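Pre-Purchase Walkthrough Checklist, Handheld Grippers — with my comments
Second pass, September. Filled in by Noemí Mendoza

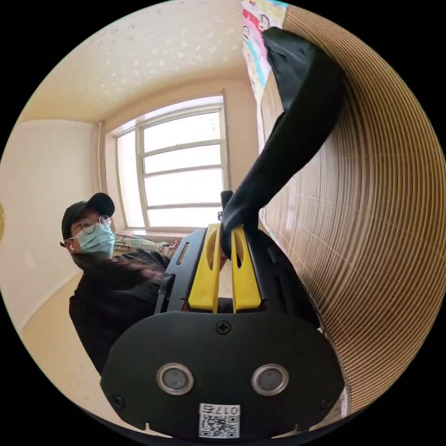
I'm the one at Mendoza who has to sign off before we spend money on more grippers, so I went through the whole list again with the quote from Gillska open next to me. Same form as last time, but I've added comments because the boxes alone told me nothing when I reread them in July. Cloth is the job we're buying for, so cloth is what I care about most. The two yellow fingers with the long oval holes near the top are what I'd be paying for over and over, and with dark fabric pinched between them like that I can see how little gap there is to play with. I put finger wear at the top of the form this time. It used to be item 9, under cable ties!

Marks are OK, FIX, ASK or HOLD. HOLD means don't order until somebody answers me.

SECTION A. THE TOOL ITSELF

A1. Fingers sit parallel when closed
OK. I closed them on a strip of printer paper at the tip and again at the base and tugged. It held both times. On the older unit it slid right out at the tip, so that one is marked down separately.

A2. Fingers free of cracks around the cutouts
OK on the newer unit, FIX on the older one. There's a hairline at the top of the oval and I don't love it. Spare fingers are not in the Gillska quote. I looked twice. We need a line for spares or we'll be buying them one at a time and paying shipping every single time.

A3. Housing screws present and snug
OK. Check the small lower ones too, please, they're easy to skip. Whoever did the first pass ticked this without saying which screws they looked at, so I couldn't use it.

A4. Sensor windows clean and unscratched
OK. Microfiber only. No paper towels, no shirt sleeves (I'm guilty of this one myself).

A5. Label readable and matches the asset sheet
OK, but ASK. Labels are on the rear plate, fine, and they scan. What I want to know is whether Gillska labels the new ones before shipping or if we do it here. If it's us, I need a label printer that somebody hasn't borrowed.

A6. Nothing loose gets pulled into the mechanism
FIX. Loose threads are going to be a thing with fabric. I found a little wad of lint down by the rail on the older unit. Added a brush to the shopping list. It's cheap and I don't want to have a discussion about it.

SECTION B. THE PERSON HOLDING IT

B1. Long hair and drawstrings kept clear of the fingers
OK as written, but the form should say "tied back or tucked in" and not just "kept clear," which everybody reads differently. I've reworded it on the new copy.

B2. Wrist and shoulder breaks
HOLD. This is my big one. The quote is for tools and doesn't say a word about stands, slings or anything to take the weight between takes. Twenty minutes of folding with your arm up is fine. A full afternoon isn't, I tried it, and I was rubbing my elbow through dinner. I want a price for a bench rest before we agree on how many tools to buy.

B3. Can hear a spoken "stop" from across the room
ASK. The form says nothing about earbuds either way. I'd be happy with one ear open as the rule. Write it down somewhere and I'll tick it.

B4. Masks and gloves
OK. Masks are personal choice and we keep a box by the door. Gloves are a no for cloth work, you lose the feel of the trigger.

SECTION C. THE ROOM

C1. Clear floor where people stand and turn
OK when I did the walk. This needs doing again each morning, since packing material creeps in. Please flatten boxes as they're emptied.

C2. Light
ASK. Strong daylight behind the work washes things out, and we plan to run this in ordinary rooms with ordinary windows. Blinds aren't in anybody's budget so far. I'd put in for plain roller blinds, the kind that come down all the way, and stop there.

C3. Charging away from fabric
FIX. The charger was on the same shelf as the folded cloths. I moved it. It'll migrate back unless we buy a proper little cart, so I've put a cart down too.

C4. Fire extinguisher in date and reachable
OK.

C5. Outlets
HOLD for Rokotlow only. The room there has one double outlet and it already has a power strip plugged into another power strip. No. An electrician has to look before any chargers go in, and that cost goes on this project and not on the building's.

SECTION D. MONEY AND TIMING

Not really an inspection section but the form had a blank page and I used it.

D1. How many tools
The ask was for 3. I think we buy 2 now and hold the third until the bench rest question is settled. The older unit stays on as a backup once its fingers are replaced.

D2. What's left
We were given 2000 for extras, on top of the tools themselves. Brushes, cart, blinds, spare fingers and the bench rest all have to come out of that. I've priced everything except the bench rest and I'm at 491 — so there's room, but please don't treat it as free money. The electrician could eat a big piece of it and I haven't had a number back yet.

D3. Lead time
Gillska told me one thing on the phone and wrote something else in the email. I've asked for the date in writing. Until then I wouldn't book people.

D4. Repairs
ASK. Who pays shipping if a unit goes back? Skaltarcombe got stuck paying both ways on their last batch of equipment and their manager still brings it up. I want that spelled out on the order.

D5. Training time
Not in the plan at all! I'd set aside a morning for each new person, half on handling and half on this checklist. It's payroll, so it comes from a different pot, but somebody has to put it in.

OPEN ITEMS BEFORE ORDER
Bench rest price (B2)
Electrician at Rokotlow (C5)
Spare fingers added to quote (A2)
Return shipping in writing (D4)
Delivery date in writing (D3)

If you do the next pass, please use the new copy with finger wear first, and write in the comment column even when the answer is OK. A couple of words is plenty. Old copies can go in the recycling, there's a stack of them in the second drawer.

N. Mendoza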